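Away Goals and Second-Leg Play in the Dultcombe Cup
Marama Halliday
Sports Statistics, final project report
Oct 20, 2019

Question

The Dultcombe Cup is a two-leg knockout for amateur soccer clubs. If the total score is level after both games, the team with more away goals goes through. Coaches often say the rule makes the home side cautious in the first leg. I wanted to see if the match records showed this.

Data

The league office gave me scoresheets for past cup ties, and I typed them into one spreadsheet. Each row is a goal, a card or a substitution, with the minute and the running total for the tie. After I removed duplicates there were 2976 rows. The sheets from one February round had no minutes on them, so I used those games for final scores only.

I sorted the ties by the result of the first leg: home win, away win, scoreless draw, or draw with goals. For the second leg I recorded when the first goal came and when each coach made the first attacking substitution.

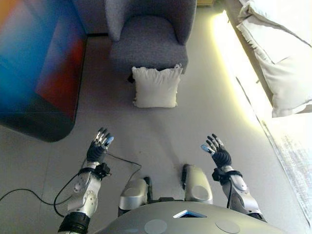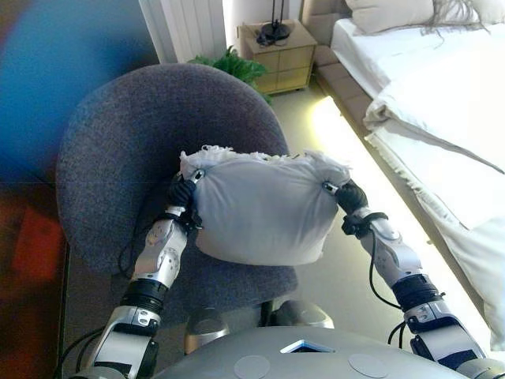
Robot arms with the hands open, and two arms holding a white pillow over a gray chair.

Results

First legs had fewer goals than second legs, but most of the gap came from the last 15 minutes. Up to that point the two legs looked much the same. Late goals in second legs were mostly scored against teams that needed to attack and had left space behind them.

Ties that were scoreless after the first leg did not turn out the way I expected. The team at home in the second leg won fewer of them than it did after a draw with goals. Pedard went out this way twice, both times after giving up an early goal and then needing 2 to go through.

Cartwright and Sutard met in the longest tie in the records. It finished 6-5 on total goals after extra time, and away goals played no part in it.

Limits

The scoresheets do not show shots or possession, so caution can only be guessed at from goals and substitutions. Team strength is not controlled for either. The stronger club often plays the second leg at home because of seeding, and that could explain part of the difference.

Next step

I plan to add the clubs' league positions to the spreadsheet and run the comparison again using only ties between teams close to each other in the table.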